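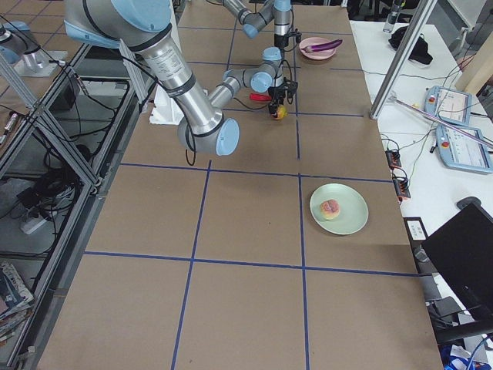 图3 Undumik 套件的评测工作台。近侧机械臂的夹爪夹持一枚红黄色圆果,茄子与糕点分别置于粉色盘和浅绿色盘中。

评测所用的 Undumik 套件由 Bondico 公司供货,包括黑色夹爪、腕部相机模块、安装法兰、线束以及配套的标定与采集软件。套件本身不含机械臂。我们将其装到实验室已有的双臂平台上,机械臂的控制器和示教器沿用原厂配置,未作改动。厂商安装手册由 Imre Deák 编写,本节的安装顺序与手册第二章一致,只在线束固定一步有所不同:手册要求线缆沿小臂贴紧走线,我们在腕部留出了弧形余量,否则末关节转到极限位置附近时插头会受力。

台面铺纸板,以蓝色胶带划分矩形格。胶带格只用于人工摆放物体时对位,视觉程序不读取胶带位置,训练数据中也未对胶带作任何标注。每次试验开始前,操作员按随机表把物体和盘子放进指定的格内,格内的具体位置和朝向不作规定。示教器放在侧面的白色桌上,急停按钮在操作员伸手可及处。

评测任务为抓取与放置。指令为一句短文本,给出目标物和目标盘的颜色,例如“把茄子放到粉色盘里”。测试物共5种:圆果、茄子、糕点、柠檬和胡萝卜。每种物体在每条臂上重复40次,合计400次试验。两条臂轮流执行,不做协同搬运;一条臂工作时,另一条臂停在远离目标格的等待位。成功的判定条件是物体脱离夹爪后整体重心落在盘内,且盘子没有被推出原来的格子。茄子较长,一端伸出盘沿仍计为成功,这一点在评分前已写入规程,由两名评分员各自独立判定。

作为对照,我们选用了 Jakden 夹爪。它的开口行程与 Undumik 接近,但不带腕部相机,只能依靠固定相机的图像。为了把夹爪结构和视觉输入的影响分开,Undumik 另设一组关闭腕部相机的条件,其余参数保持不变。对照试验的物体摆放沿用同一张随机表。

策略网络的初始权重采用套件附带的版本,随后用我们自己采集的3000段遥操作示范进行微调。示范由实验室成员分批录制,每段从等待位开始,到夹爪松开并抬起为止。中途碰倒盘子或人工介入的片段不进入训练集。微调在 Bakilana 工作站上完成,这台工作站同时承担推理,因此训练期间平台不做试验。推理时图像先缩放再送入网络,固定相机与腕部相机的画面按时间戳对齐,时间差超过阈值的帧对直接丢弃,控制器保持上一条指令。

标定分两步。第一步是固定相机与机械臂基座之间的外参,用随附的标定板完成。第二步是手眼标定,软件引导机械臂依次走过一组姿态并自动拍摄。第二步在光照均匀时一般一次通过;台面一侧受窗光影响时,软件偶尔会报告角点不足,需要拉上窗帘后重做。软件不会指出是哪个姿态的图像不合格,只能全部重来,这是安装阶段耗时最多的地方。希望后续版本能够保留合格的姿态,只补拍失败的部分。

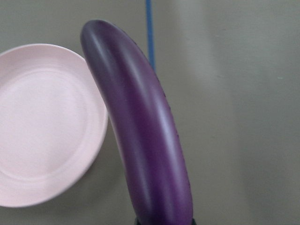
4.2 腕部视角与细长物体

细长物体对腕部相机的依赖最为明显。从固定相机看,茄子与盘沿之间的前后关系容易受机械臂遮挡;在腕部画面中,茄子占据中央,粉色盘位于左侧,茄子与盘子右缘有一段重叠,网络可以由此估计两者的相对位置。关闭腕部相机后,圆果的成功率变化不大,茄子和胡萝卜则下降明显,失败多发生在放置阶段。常见的情形是夹爪提前松开,物体一端搭在盘沿上,随后滚到盘外。

腕部视角也有其局限。长物体在近距离下会占去画面的大块区域,后方的内容随之被遮住。一条蓝色细线在茄子上部的右侧可见,向下延伸后即被茄子挡住。如果策略需要借助台面标记定位,这种遮挡会造成困难。本评测的策略不使用标记,因此没有受到直接影响,但打算用套件自带的“网格定位”功能的用户应当考虑这一点。我们短暂试用过该功能,在抓取圆果时工作正常,抓取茄子时定位结果会在相邻帧之间跳动,之后便没有再启用。

另一个问题来自表面反光。茄子表皮光滑,沿长度方向有一条浅色高光,随视角移动。早期的微调版本有时把高光的走向当作物体轴线,夹爪偏转后夹在一侧,抬起时物体在指间转动。增加不同光照下的示范后,这类错误减少,但在傍晚开顶灯的条件下仍有出现。套件相机的自动曝光默认开启,我们的建议是在标定之后锁定曝光,并在更换光源时重新设定。锁定选项藏在采集软件的高级菜单内,手册没有提及。

4.3 夹爪与接口

夹爪的力控分级较粗。最低一级对圆果和柠檬合适,用于糕点时,若夹持位置偏高,会在表面留下压痕。试验中我们把糕点的抓取高度下调,压痕基本消失,代价是指尖有时先碰到盘面,触发控制器的碰撞保护。保护触发后需要在示教器上手动复位,这部分试验按失败计。Jakden 夹爪的力度可以连续调节,在糕点一项上表现更稳定。

指垫为可更换件,更换时不必拆下相机,也不必重做手眼标定。我们在全部试验结束后复测了一次外参,与初次标定相比没有需要修正的偏移。相机模块的固定方式较为可靠,线缆接头则偏松,试验期间出现过图像中断,重新插紧后恢复。之后我们在接头处加了扎带,未再发生中断。

软件接口方面,套件提供位置指令和速度指令两种模式。位置模式下动作较为平稳,但连续发送小步长指令时有可察觉的停顿;速度模式没有停顿,要求使用者自行处理限位。全部试验均在位置模式下进行。日志以纯文本保存,每次试验一个文件,时间戳取自主机,夹爪状态与图像帧可以直接对应。日志中不记录力度等级的变更,我们在外部脚本里补写了这一字段。

4.4 适用范围

以上结果取自单一平台和平整台面,物体之间没有堆叠。对于盘子种类固定、物体尺寸相近的桌面任务,套件附带的权重加上自采示范即可投入使用。透明物体、堆叠物体和双臂协同不在本次评测之内。厂商于8月发布了新的固件,更新内容涉及力控分级,本节的数据均在旧固件下取得。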